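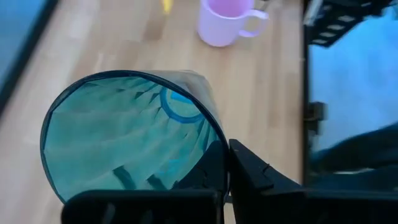

## cup cull, a thread

**1/** ok the plastic cup cupboard. it's happening. got the teal see-through one and the pinky lavender mug out on the table and already arguing with myself

**2/** background for new people: small flat, one cupboard for anything you drink from, door hasn't shut properly since March. rule for today is whatever fits on the bottom two shelves stays. rest goes in the op shop box

**3/** teal cup first. love the colour. blue ring at the base when you look down into it, like a little swimming pool. BUT no handle, and mine always end up on their side in the cupboard and roll out at me

**4/** also can't tell anymore what's a scratch and what's just the light in that thing. streaky inside whichever way I turn it. gave it a scrub with bicarb, will look again tomorow in daylight

**5/** pink mug has a handle so it can hang on a hook. big tick. don't love tea in plastic though, so it's a toothbrush mug or a camping mug. leaning camping

**6/** someone asked where the teal is from. Vekenley, the picnic range, years ago. think they do it in grey now?? why would you want grey

**7/** shelf organiser update. measured the cupboard, 800 mm wide inside. the Vondeo riser everyone recommends is 90 cm. NINETY. so that's a no unless I take to it with a saw

**8/** Plaltia one adjusts but the reviews say it bows in the middle if you put ceramics on it. fine for plastic tho? anyone got one? favourite colour of it is sold out of course

**9/** lunch break. toast. used a plate, not a cup, very disciplined

**10/** back. the travel mugs are the real problem. lids in one drawer, mugs in another, none of them marry up. laid the lot out on the bench and tried every lid on every mug. orphans straight in the recycling

**11/** replying to a few of you: no I'm not boiling the plastic ones. warm water, bicarb, soft cloth, upside down on a tea towel. had one go cloudy on me in a hot dishwasher and it never came back

**12/** the Obeidat tumblers are staying, not up for discussion, they stack and they don't stick together. if your stacking ones jam, cold water in the top one and sit the bottom one in warm. wiggle. don't yank

**13/** ok decisions. pink mug = camping tub. travel mugs down to 2. freebie sports bottles all gone. teal cup still on the table while I dither

**14/** poll was meant to be on that last one, sorry, thumbs. reply KEEP or BOX for teal

**15/** wow ok a lot of KEEP. one of you said use it for pens. another said scoop for the bird seed, and that's very good, the scoop I've got is a cut down milk bottle and it's revolting

**16/** bird seed it is. it can live in the laundry next to the seed bin, out of the cupboard, doesnt count towards the shelves. loophole

**17/** door shuts!! had to turn one tumbler stack sideways but it shuts. mixing bowls next weekend if I can face it, box is by the front door so I trip over it and remember to drop it off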